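Play kitchen sets go out to Flanduston families

2020-05-15

Families in Flanduston can now borrow boxes of play kitchen equipment from the Skemden toy library, which has put together 112 sets for children who are at home while nurseries are closed to most pupils.

Each box holds a plate, a cup, a colander and a selection of toy food. The contents differ from box to box, depending on what was on the shelves and what people in the town gave. Some have fruit and vegetables, others have bread, eggs or empty food packaging that has been washed out and dried.

The library usually opens its doors two mornings a week from its rooms on Nair Street. It has been shut to visitors since March, and loans are now made by telephone and collected from the side entrance at an agreed time. Boxes can be kept for 3 weeks and renewed once if there is no waiting list.

Rutilio Meléndez, who runs the library, said kitchen toys had been the most requested items since the building closed, ahead of jigsaws and train track.

"Parents were ringing up and asking for anything to do with cooking," he said. "We had plenty of pans and plates but they were all in one big crate. Children would come in and tip the lot out on the carpet. For lending we needed something a family could carry home and bring back complete."

An appeal for toy food in April brought in almost 300 pieces, many of them left in carrier bags at the side entrance. Everything was washed in hot soapy water and checked for splits and loose parts before it was sorted. Items small enough to be swallowed were taken out of boxes meant for under-threes, and these boxes have a yellow sticker on the lid.

A sheet in each box lists what should be in it, along with a few suggestions for games. One is to lay a place at the table and take an order. Another is to wash the fruit in the colander, with or without real water. Older children can write a menu and price it.

Mr Meléndez said lost pieces would not be charged for. "A strawberry goes down the back of the sofa, we know that. Just cross it off the sheet so that the next family isn't hunting for it."

Returned boxes are left unopened for three days and then washed again before going back out. For this reason the library asks borrowers not to pass boxes directly to friends or neighbours.

The toy library recorded 1,153 loans last year, with December the busiest month. Membership is free to households in Flanduston and the surrounding villages, and new members can join over the phone without proof of address for the time being.

More plates and cups are wanted, as several of those given were cracked. Toy food is no longer needed, apart from vegetables. Donations should be clean, in a tied bag and labelled "kitchen", and can be left at the side entrance on Nair Street during collection hours. Soft toys and dressing-up clothes cannot be accepted at present.
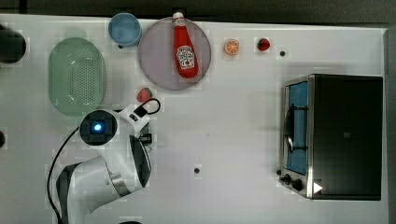

A plate, cup and colander with toy strawberries, an orange slice and a ketchup bottle.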